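When the kitchen arm drops the lid: what to check first

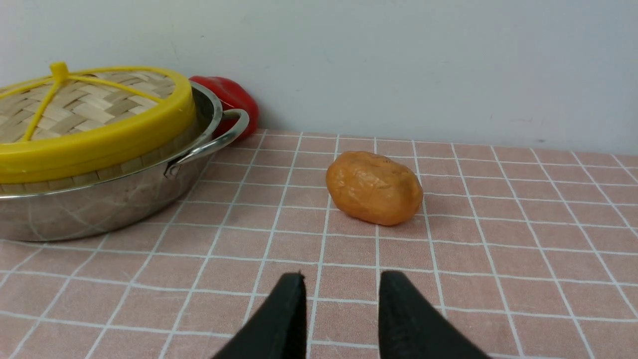

Page last changed: July

A steamer lid is one of the easier things for a kitchen arm to drop. Ours, a Trornik arm with the two-finger gripper, let go of one halfway up. The lid came down on its rim and rolled off the counter. The pot was cold, so there was only a cracked spoke to fix. With steam coming up it would have been a worse evening.

Stop first, look second. Press the stop button and leave the arm where it is. Don't reach in to catch anything. The Trornik holds its position when stopped, but the fingers can still close when you clear the fault, so keep your hands out until the panel says it is idle.

Write down the code before you clear it. Ours was 3,431, grip lost. The log keeps 98 entries and then writes over the oldest.

Check the fingers. Wipe both with a damp cloth and a drop of dish soap, then dry them well. Cooking oil builds up near the tips where you don't see it. If the surface still feels slick after washing, change the pads. Kamex pads fit and so do the Savmont ones, though the Savmont set needs the longer screws.

Check the knob. A small upright knob on a light lid gives the fingers very little to hold. Tug it by hand. If it wobbles, glue it or lift that lid yourself.

Clear some room. A loop handle on the side of a pot can catch a finger on the way past. Turn the pot so the handle faces away from the arm's path, and move vegetables out from behind it.

Test it cold. Put a potato on the cloth by itself and have the arm lift it a few times. Then try the lid on an empty pot – no water, burner off. If the potato slips too, the trouble is in the pads or the grip setting.

Pads are due for changing at 3,000 grips. Ours were well past that.

Hot lids are still lifted by hand here, with a mitt.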